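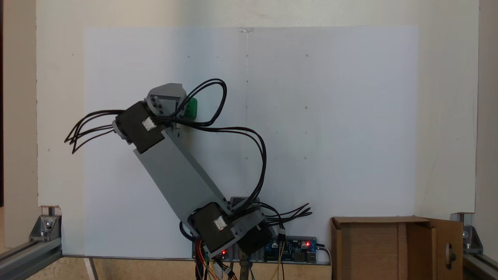

Figure 2. Wall panel and white board, with jointed arm.

4.2 Does wall color affect recall?

Parri and Bhatia claim that students remember more in cream-colored rooms than in white ones. We doubt it. Their study drew on 268 students at two schools, and the cream rooms at Fullari were also the quieter ones. Noise was never measured. Pumphrey reports the same effect from a survey of about 3,000 pupils, but the pupils rated their own memory, and self-ratings are a poor stand-in for test scores. Cream panels behind a white board, as in Figure 2, are common enough that a real effect should have shown up in ordinary grades. Mohmand looked for one in the June results from Zetirham and found no difference she could separate from class size.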